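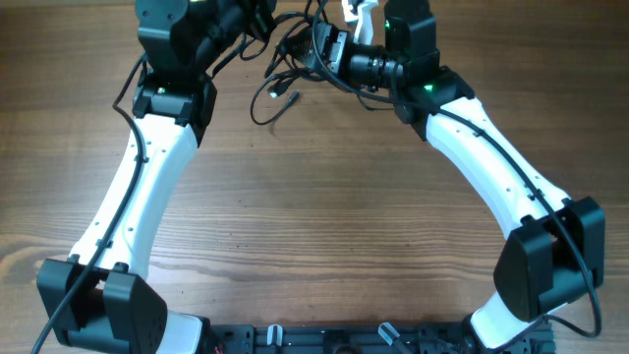
Can a machine put your kitchen in order yet? I get asked this at every family dinner, and for years my answer was a flat no. This winter I'm switching to "some of it, slowly, if you leave it alone with one job." That may not sound like much, but to me it's thrilling!

I spent an afternoon in December with Juwita Khoo and Þröstur Frandsen at Limari, a tiny outfit that sets up two-armed rigs for repetitive bench work and, when the paying jobs are done, tries them on chores from home. The arms are the small desktop kind, white links with black motor housings at the joints, two to a base, on a wood tabletop. You could carry the lot up a flight of stairs (Þröstur has, twice). One thing I love about machines this size is that all the workings are out where you can look at them, cables and screws included.

The chore of the month was dish towels. A person folds a towel while talking on the phone. For the arms it's a long negotiation: find a corner, pinch it, find another corner, lift, and hope the thing hangs the way you expected. Juwita's team has now logged 1,095 tries. The good ones are lovely to watch. The bad ones end with both grippers holding the same corner and pulling politely in opposite directions.

Their best time for a single towel is 4 minutes. I fold faster than that, and so do you. But last spring the same towel took 8, and half the time it ended up on the floor, so I left in a very good mood.

Socks are still a disaster. Sorting spoons from forks works nicely as long as the pile is shallow. Wiping a counter looks great until there's a mug on it, and then somebody has to move the mug. Þröstur would like to see the arms open a bag of rice, and Juwita would like him to buy his own rice first.

On the shop floor the picture is brighter. Subira Wanyama runs packing at Fernholm, where they make candles and small gift sets, and she has had a pair of arms putting lids on tins since the fall. They do the plain round tins and people do everything else, including the ribbon, which she doesn't expect to hand over any time soon. What surprised her was how much tidying the job needed first. Tins had to arrive facing the same way, and the lids needed a tray with proper slots – a change the morning crew had been asking for anyway.

I think that's where home chores are stuck, too. A packing bench can be arranged to suit the machine. My kitchen drawer can't, or at least I'm not willing to do it.

So, would I buy one for the house? Not this year. I would happily borrow one for a weekend and feed it towels, though, and I've told Juwita so more than once.

Limari is holding another open afternoon next month, starting at 5, with towels provided. If you have a chore you'd like to see them try, send it to Intan Sinaga at the newsletter desk and she'll pass the list along. Fitted sheets have already been suggested by several of you. Þröstur says no.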